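Saturday at the Turero Games Open Day
November 2, 2019

I'd been looking forward to this one for weeks, and I'll admit I got up much earlier than I needed to (the bus ride is 87 minutes, and I was at the stop before the bakery opened). Turero is the little studio behind Drakness, the cave survival game I've gone on and on about here, and once a year they let players come upstairs and poke around.

There were 18 of us in my group. We started in the sound room, where we got to hear the bat noises before and after they're mixed, and then moved on to the level designers, who had the whole Salgado map pinned up along a hallway. Salgado is the flooded mine everybody gets stuck in! I stood there far too long, tracing the route I should have taken in the spring. 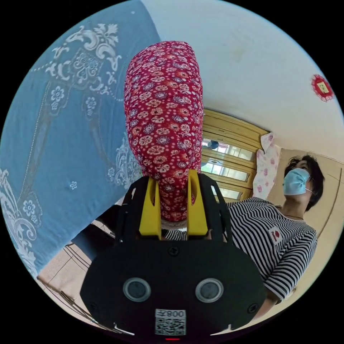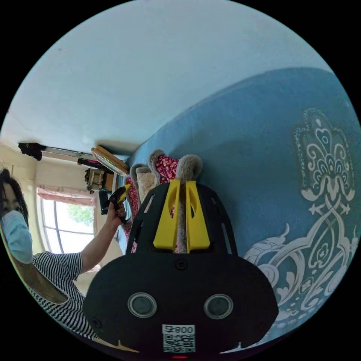
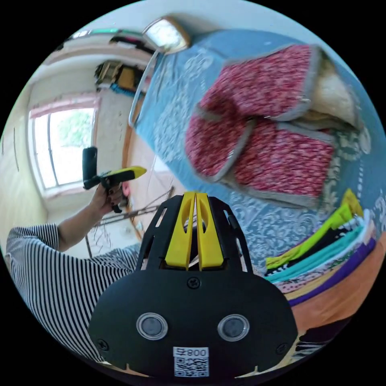
Will Drakness let you play with friends?
Two-player mode is planned for December, as a free update, and both players will need their own copy of the game.

After lunch (soup and very good rolls) we got to try Gekano, the next game, which is a racing thing with lizards and much sillier than I expected. The steering felt a bit heavy to me on the tight corners, though the kids next to me had no trouble with it at all. I played 2 tracks, came in last on both, and would happily have stayed for a third if the line behind me hadn't been so long.

They keep a high score board for Drakness by the coat rack, and the best run of the morning was 629 points. Mine isn't worth writing down. I did come home with a poster and a sticker sheet, and the poster is already up over my desk, a little crooked. Tickets for next year go up on the studio's page in the summer, and the morning groups fill first, so set yourself a reminder if you'd like to go.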